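Chapter 7
Light on Interior Walls
A white wall seldom looks equally white over its whole surface.
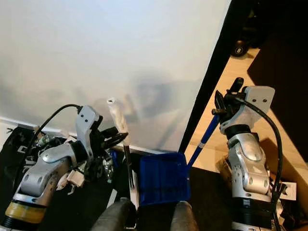 7.1 What this chapter is about

In Chapter 6 we studied the materials from which an inside wall is built, and the layers which are put on it before paint. In the present chapter we leave the material and turn to the light. A painter, a decorator or a person who checks finished rooms must be able to look at a wall and decide which differences of tone belong to the wall and which belong to the lighting. This decision is more difficult than it seems to a beginner, and many arguments between a client and a painting firm come from it.

After you have worked through the chapter, you should be able to explain why one coat of paint can show several tones in the same room, to tell a hard shadow from a soft one and name the light source that makes it, to choose a lamp position for checking a surface, and to write a short inspection note that another person can use without having been in the room.

You will need the words from the list at the end of Chapter 6, above all sheen, substrate, filler and feathering. If you are not sure of them, please read that list again before you continue.

7.2 A case from Rusham

We begin with a real difficulty from practice. A housing cooperative in Rusham ordered the repainting of 20 apartments. The contract asked for two coats of white matte paint on all walls, and the work was given to the painting firm Rätsep. The firm had used the same paint, the same rollers and the same crew in every apartment. When the rooms were inspected, the cooperative accepted the apartments on the north side of the building without any remark. In the apartments on the south side the inspector wrote that the long wall of the living room was "patchy, gray near the window, too bright near the door."

The firm answered that this was impossible. It painted one of the walls again at its own cost, and the same remark was written a second time.

Kaja Dambrauskienė, at that time a teacher at the trade school in Rarotby, was asked to give an opinion. She visited one south apartment three times on the same day and made a drawing of the wall at each visit. In the morning drawing the gray area was next to the window. At noon it was much smaller. In the late afternoon it had moved to the other end of the wall. A fault in the paint can't move. The gray area was therefore a question of lighting, and the wall was accepted.

Her report also had a second part, which the firm liked less. At a low sun she found a slight ridge along one plaster joint, and this ridge was in the same place in all three drawings, although it was difficult to see at noon. The firm sanded the joint and painted it again.

Please keep both parts of this case in mind. We will return to it in 7.6 and in the exercises.

7.3 Direct and indirect light

The light that reaches a wall comes by two ways. Direct light travels in a straight line from the source to the wall. Indirect light has first met something else, for example the floor, the ceiling, a cupboard or the wall of the house across the street, and has been sent on from there.

Direct light becomes weaker with distance. For a small source, such as a bare bulb, the rule is simple: at double the distance the light on the surface falls to one quarter, when the surface faces the bulb. A window is not a small source, so the change is slower, but it goes in the same direction.

The angle is just as important as the distance. When light meets the wall straight on, the wall receives the largest amount. When the light comes from the side, the same beam is spread over a larger area and each part of the wall receives less. For this reason the wall that contains the window is usually the darkest wall of a room by day. It receives almost no direct light from its own window, and the eye must compare it with the bright glass beside it.

Indirect light brings color with it. A light wooden floor gives a slightly warm tone to the lowest part of a white wall, and a green lawn outside can give a cold green tone to a ceiling near the window. Clients often describe such a tone as "yellowed" or "dirty" paint. A simple test is to lay a large sheet of white paper on the floor in front of the wall. If the tone changes when the paper is put down, it comes from the floor.

7.4 Hard shadows and soft shadows

A shadow has a clear edge when the source is small, or far away, or when the object is close to the wall. It has an unclear edge when the source is large or when the object stands at some distance from the wall. Between full shadow and full light there is a zone of half-shadow, and the width of this zone tells you a lot about the source.

The sun is very large but also very far, and it makes rather hard shadows. A covered sky is the largest source that we meet in practice, and its shadows are so soft that beginners often don't recognize them as shadows. They see a gray cloud on the wall and look for the fault in the paint.

When you see a soft gray area, do the following.

Step 1. Stand still and look at where the area begins and ends.
Step 2. Move your arm slowly between the window and the wall. Notice how soft the edge of your own shadow is.
Step 3. Compare. If the edge of the gray area is similar, look for an object in the room that could make it.
Step 4. Move that object, if it can be moved, and look again.
Step 5. Switch on the ceiling light. A shadow from the window will become weaker. A stain will stay.

If several lamps are on, one object makes several shadows, and where they lie over one another the tone is darker. Always write down which lamps were switched on.

7.5 Edges, corners and borders

The eye does not measure brightness. It compares neighboring areas, and it makes the difference stronger at the place where they meet. A white wall next to a dark door frame looks whiter than the same wall next to a white curtain. Close to a dark vertical edge, even a trained inspector may believe that he sees a bright strip in the paint.

The lower border of the wall needs special attention. A white baseboard is often painted in satin or semi-gloss, while the wall above it is matte. Both may come from the same color card and have the same number, but they will not look the same, because the glossy surface reflects the window and the matte surface spreads the light in all directions. This should be explained to the client before the work starts. In the paint range Drivow, which we use for the exercises in this book, the matte white 989 is sold also in satin under the same number, and in our school workshop almost every group of students believes at first that a wrong can was opened.

In inside corners the opposite thing happens. Each wall sends light to the other, so a white corner can be brighter than expected, and a colored corner looks stronger in color than the sample on the card.

7.6 Raking light and when to use it

Raking light is light that meets the surface at a very small angle. It makes every ridge, dent and roller mark visible, as the low sun did in the Rusham apartment. It is a useful tool during preparation. Hold a work lamp of 2,000 lumens close to the wall, point it along the surface and mark the faults with a soft pencil. Do this before the first coat.

Raking light is less suitable for acceptance of the finished work, unless the contract says so. Under such a lamp no hand-painted wall is perfect. The usual way is to look at the wall from a normal standing distance, in the light in which the room will be used. If the room has a large window close to a long wall, the daylight itself is raking for a part of the day, and the contract should then ask for a higher class of preparation on this wall.

7.7 The inspection note

A good note contains the room and the wall, the hour, the weather, the lamps that were on, the place where the inspector stood, and what was seen. The last item should be written without a judgment about the cause. "Gray area, soft edge, left third of wall, from baseboard to shoulder height" is useful. "Bad painting at left" is not, as the painter can't know what to correct.

Exercises for 7.1 to 7.7

1. Choose a white wall at home or at school. Draw it in the morning and again in the late afternoon, with all areas that look darker or brighter. Mark those which have moved.

2. In the case from Rusham, explain why the remark was written again after the wall had been repainted.

3. Stand 10 steps from a matte wall with a satin baseboard, then walk toward it. At which point do the two whites look most different? Repeat with the ceiling light on.

4. Write an inspection note for the wall in exercise 1 and give it to another student. Ask this student to find each area with only your note in the hand.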